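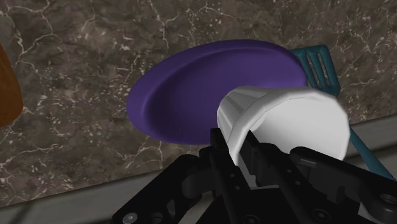

Pelo is a simulation kit for teams who train and test robot arms on kitchen and tabletop work. It gives you a set of furnished counters, a library of household objects, and a gripper model that can be mounted on the arm you already use. Objects are meant to get in each other's way. A white cup held on its side between the fingers can hide part of a purple plate and the handle of a teal spatula, and a controller that depends on seeing the whole object will have trouble with that. Pelo lets you run the same pick again with the plate moved or the stone swapped for a plain top, so you can find out which change made the difference.

Pelo is made by Drotier and sold as a yearly license. Version 2 replaces the earlier release and reads all of its project files.

What you get

The object library has 108 items: cups, plates, bowls, spatulas, ladles, jars, lids and similar. Each comes with a visual mesh, a separate collision mesh, and a mass and friction value you can edit. Colors are set per item and can be fixed or drawn at random at the start of a run.

Cups and other round items are kept to a low polygon count, and you will notice flat panels on some of them up close. A smoother set is included for camera work. It loads more slowly and makes no difference to contact results, so most users leave it off during training.

Counter surfaces include several marbles, butcher block, steel and solid colors. The marble textures are tiled, so vein shapes come around again on a large counter. If your vision model is sensitive to that, turn on texture offset in the surface menu.

The gripper

The standard gripper is a two-finger model with every linkage simulated. Finger force, closing speed and pad friction are all open to the user. Contact is calculated on the finger surfaces and reported at each time step, along with slip distance. You can import your own gripper from a URDF file, though closed linkages need to be marked by hand after import.

The camera can be placed anywhere on the arm or in the room. The close wrist view is the one most people train on, and it is the default. Pelo records color, depth and object masks from up to four cameras at once.

Running it

A workstation with a single recent graphics card is enough. On our bench machine, one card gets through nearly 700 pick attempts an hour with the wrist camera on. Without rendering the number is a good deal higher. Larger jobs can be split across machines with the batch tool, which runs from the command line and picks up where it stopped if a machine goes down.

What it doesn't do

Liquids are not supported. Cloth is in testing and should not be used for anything you plan to report. Thin items lying flat, such as a spatula on a counter, sometimes jitter when a finger presses on the edge – a smaller time step cures this but slows the run.

From a user

"We used it to sort out our regrasp routine before going near the real arm," says Waltraud Strobel of Janssen. "The cup picks carried over well. The plates took more work, and we had to measure our own friction values before the numbers were any use."

Price and support

A single-seat license is $1440 per year and includes updates and email support. School and university labs should write to us for lab terms. Training days are held at our Narkville office, or we can come to you – travel is billed separately. The next open training day is in November.

A trial copy with a reduced object set and one counter is available on request. Projects saved in the trial open in the full version.

Page last updated 2023-01-26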